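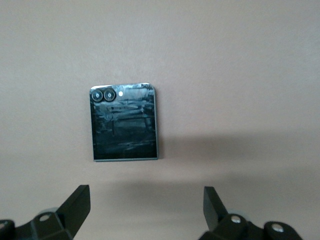 The Folding Phone, Closed: One Picture from the Stirkard Swap Table

Words by Amirul Mangundap

I have never been sold on folding phones. The pitch is that you get a big screen and a small pocket, and you pay for a hinge to get both. Stosten, the repair shop where I spend my slow afternoons, let me have this one for 30 days in August. I went in doubting and I came out doubting a bit less, which will disappoint both sides.

Picture 1. Folded, cover screen off. Nearly square, and I'll admit it's a good shape. The glass is another matter. Glossy black picks up every bit of light in the room, and those gray streaks are what you get to look at whenever the thing is asleep. A matte finish would have suited me better.

Same picture, top left corner. Two lenses side by side with a small white flash next to them. People tell me the great trick is taking selfies with the main cameras while the phone is shut. Fine. I took 15 in a month and kept one.

Same picture, the edge. Muted greenish gray, easily my favorite part. It's also the part most owners will hide under a case by the first weekend.

Things I still want to know: what a hinge repair costs in three years, and why Brudard and Solheim, the two case sellers I wrote to, both claim a perfect fit and neither would send me measurements.

More pictures when I get the next phone in. Comments are open until the end of the month.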